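Sofia Spanos
05/07/2019

Hilo sobre mi nueva profesión: enseñarle a una pareja de brazos a destapar un rotulador. Tengo un máster. Mi madre pregunta qué tal el trabajo y le digo que bien.

Para quien no esté en esto: se teleopera. Yo muevo dos mandos, los brazos copian lo que hago, se graba todo y luego se entrena una política con esas demostraciones. Suena limpio. Por dentro es una persona mordiéndose la lengua delante de un tapón.

El objetivo de Prudard para esta tarea son 240 demostraciones buenas. «Buenas» significa sin dudar, sin soltar el rotulador y sin que se me oiga decir nada (graban audio, me enteré tarde).

Llevo 59. De las malas no hablamos.

Primer descubrimiento: no sé cómo destapo un rotulador. Llevo toda la vida haciéndolo y no tengo ni idea. ¿Giro? ¿Tiro? ¿Empujo con el pulgar? Pues el brazo no tiene pulgar, búscate la vida.

Segundo descubrimiento: la mano izquierda existe. La mía se pasa el día sujetando el café. Aquí tiene que agarrar el cuerpo del rotulador y quedarse quieta mientras la derecha hace lo interesante, y quedarse quieta es dificilísimo – cualquier temblor mío sale grabado con una fidelidad ofensiva.
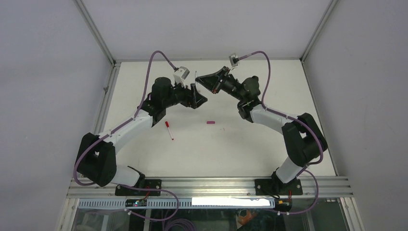 Gallagher, el de los modelos, me pide «variedad». Que cambie el ángulo, la posición, el orden. Luego mira las grabaciones y me pide «consistencia». Le he propuesto que lo hable consigo mismo y me avise.

La regla es 90 segundos por intento. Al principio me parecía generosísima. Ahora sé que una puede gastar casi 10 solo en convencerse de que la pinza está alineada, y no lo está.

Lo peor es que el robot aprende lo que haces, manías incluidas. En la tarea anterior, la de los vasos, yo levantaba un poco la pinza antes de cerrar, por pura superstición. La política también lo hace. Con una convicción que ya quisiera yo.

En Jasmont lo resuelven moviendo el brazo directamente con la mano, sin mandos. Lo probé en septiembre. Es más natural, sí, pero con dos brazos a la vez pareces alguien bailando con un tendedero.

Actualización: 60. Se me ha escapado un «toma ya» en mitad del intento, así que 59.

Me preguntan por el software de los mandos. Es Dremik, y sí, a mí también se me desconecta. Reiniciad primero el mando izquierdo y después el derecho. No sé por qué funciona, no me lo preguntéis.

Sigo mañana. Me voy a casa a abrir un bote de mermelada sin que quede constancia.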